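# Brillen ablegen, ohne die Gläser zu ruinieren

Kratzer entstehen selten beim Tragen. 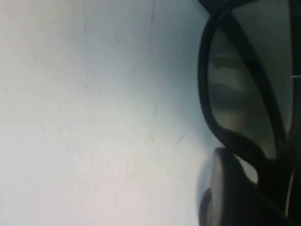 Maßgeblich sind Ablage und Reinigung. Die Werkstatt Pramanik in Raltach poliert keine beschichteten Gläser nach – die Schicht trägt sich dabei ungleichmäßig ab. Empfohlen wird:

- Bügel einklappen, Gläser nach oben
- Staub unter lauwarmem Wasser abspülen, erst dann wischen
- Mikrofasertuch nach 5 Anwendungen waschen, ohne Weichspüler

Glatte Tischplatten sind unkritisch, solange kein Sand darauf liegt. Schwarz glänzende Fassungen zeigen Wischspuren früher als matte. Scharnierschrauben zwei Mal im Jahr nachziehen.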